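# Vikside desk, white top, after six months
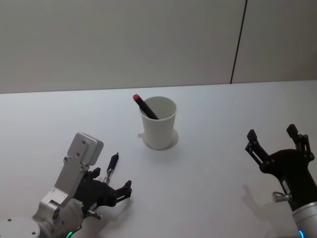 *White top against the gray wall, pen cup in the middle.*

Bought in April to replace a Fehr trestle set. Assembly took 55 minutes with the supplied hex key, which rounds off early; use your own. The frame weighs more than the listing suggests. The matte finish doesn't throw glare back from a ceiling light, but ballpoint ink needs alcohol to lift. Pencil comes off with a damp cloth.

Flex at the center is noticeable under a heavy monitor arm. Moving the clamp over a leg fixed it. Cable tray is shallow and won't take a power brick. The Plarnosen tray fits the same holes.

Price paid: $196, delivered. Four out of five.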